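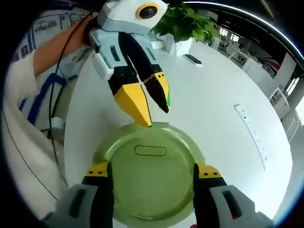
Ticket 413 concerns the ceiling lighting in the second-floor common room at Sakcombe House, which changes brightness without any input at the wall panel. Occupants report that the change is easiest to notice on glossy items at table height, such as the green plastic lid, where the raised rim catches the light. The fault was first reported in August and was closed after a panel restart. It was reopened in October 2019 at the request of Edith Quispe, Building Services.

Status: Resolved, under observation
Priority: 2
Assigned to: Consuelo Rengifo, Jomlow Electrical Support
Equipment: Gaber wall panel, daylight sensor, two ceiling strip circuits

Reported symptoms
The curved strip drops to a low level several times during the afternoon and returns to full output within a few minutes. The straight strip follows after a delay. Pressing the manual button restores both circuits, but the setting is not held. No breaker has tripped, and adjoining rooms are not affected.
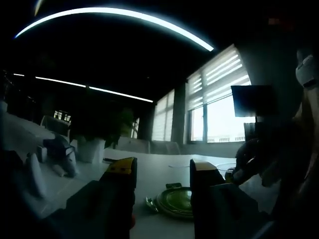

Curved and straight ceiling strips, with striped blinds at the windows.

Troubleshooting log

Entry 1 — Supply voltage was measured at the distribution board and at both drivers. All readings were within the permitted range. Terminals were checked and found tight.

Entry 2 — The wall panel was replaced with a unit from stock. The symptom returned the same afternoon, and the original panel was refitted.

Entry 3 — The event history was exported from the panel. It contained 33 dimming commands, each one issued by the daylight sensor. None came from the schedule or from the manual button.

Entry 4 — Ms. Quispe confirmed that the roller blinds had been replaced by Ponumwood during the summer. The sensor had been calibrated with the previous blinds and had not been adjusted afterward. Table-height light readings were requested with the blinds raised and again with them lowered.

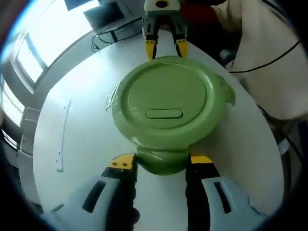
White table, green lid.

Entry 5 — Readings received. The sensor was responding to daylight through the translucent bands of the new blinds and treating it as full daylight across the room. Calibration was repeated after dark and again at midday, in accordance with the Gaber installation guide. The response delay was extended on both circuits.
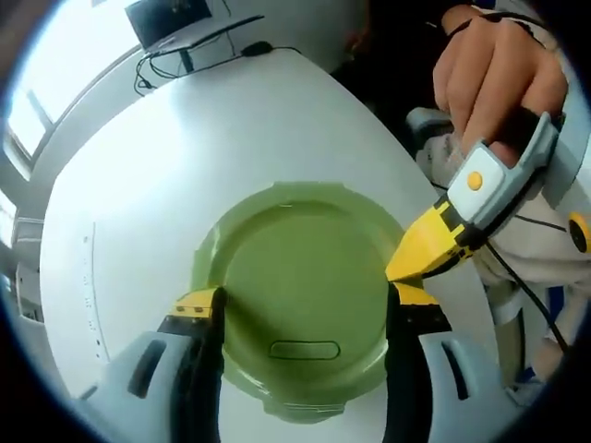 Resolution and follow-up
The revised settings have been saved to the panel, and a printed copy has been placed in the riser cupboard. Building Services is asked to leave the sensor cover in position and to report any further dimming under this ticket number. Any future change of blinds should be notified to Jomlow before the work begins — recalibration can then be booked for the same visit.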